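Zindham Releases Sepp 6, Planning Software for Two-Handed Work with Cloth

7 June 2024 – Zindham today released Sepp 6, the newest version of its perception and planning software for robots that handle clothing, towels and other soft goods. The release is open to all current users, and it brings the biggest change to the planner since the project began.

Cloth is hard for software. A box has the same corners wherever you put it down, but a shirt dropped on a table can land in more shapes than anyone could list, and most of it ends up hidden under itself. Earlier versions of Sepp dealt with this by trying to guess the full outline of the garment before making a move. Sepp 6 starts smaller. It looks for an edge or a corner it can trust, plans one grasp for each hand, and then looks again.

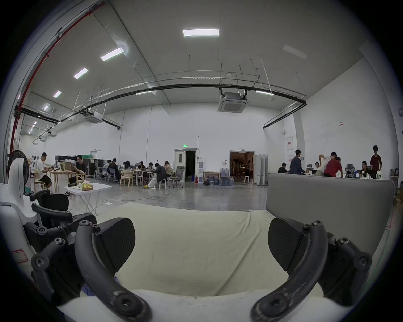 The new planner learns from people. Operators work with a pair of hand-held grippers, one for the left hand and one for the right, and Sepp 6 turns their recordings into training material. The release model was trained on 469 recorded sessions. Of those, 398 were used for learning and the rest were held back for testing, so every score in the release notes comes from cloth handling the software had never seen.

Getting those recordings into shape used to be slow, fussy work. Vokora, the labeling tool that ships with Sepp, now lines up the left and right views on one timeline and marks the moments when a jaw opens or closes. Users who tried the preview in May told us this was the part they liked best (we were a little surprised, given how much effort went into the planner!), and several asked for keyboard shortcuts, which are in. 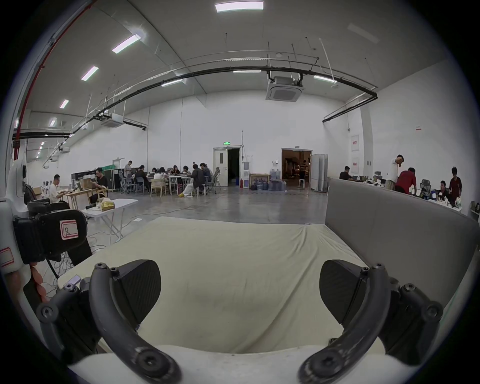

Perception has been rebuilt as well. Wrinkles in a background sheet can look a lot like the hem of a garment, and older versions sometimes chased a crease right across the work surface. The new edge finder compares the wrist views with the view from the head before it commits to a grasp point. When the views disagree, the planner waits and asks for another look.

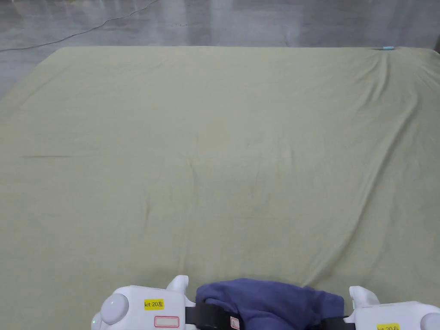 Sepp 6 also runs faster. A new grasp plan for both hands is ready in 200 milliseconds on the standard Haltus controller, quick enough to replan while the cloth is still settling. Existing Haltus setups need a firmware update first – the installer checks for it and offers to do it for you.

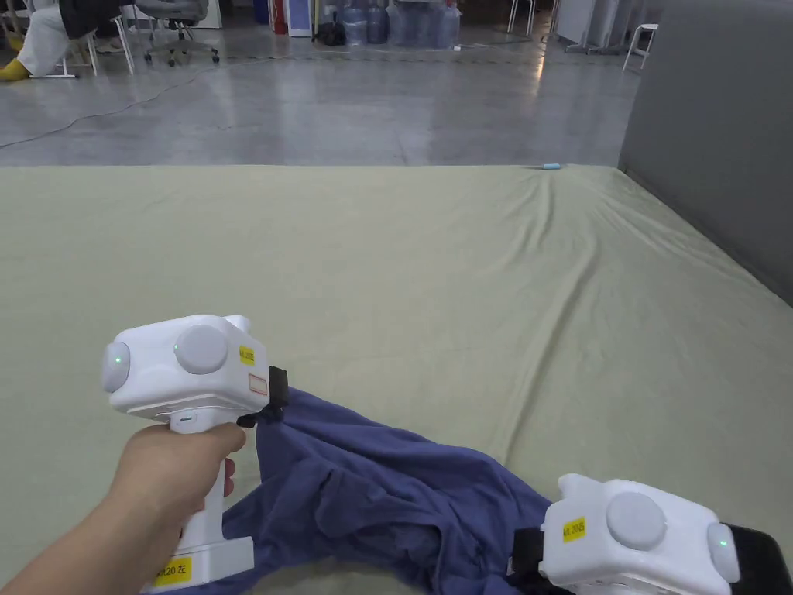
A navy-blue garment between two hand-held grippers, with the left jaw pinching one corner.

Sepp 6 and the matching Vokora update can be downloaded now from the Zindham user portal. Projects saved in the previous version open without conversion, and older recordings can be brought into the new timeline one folder at a time. Release notes, test results and a getting-started guide are included in the download. Questions about the release can be sent to the Zindham press desk through the contact form on our website.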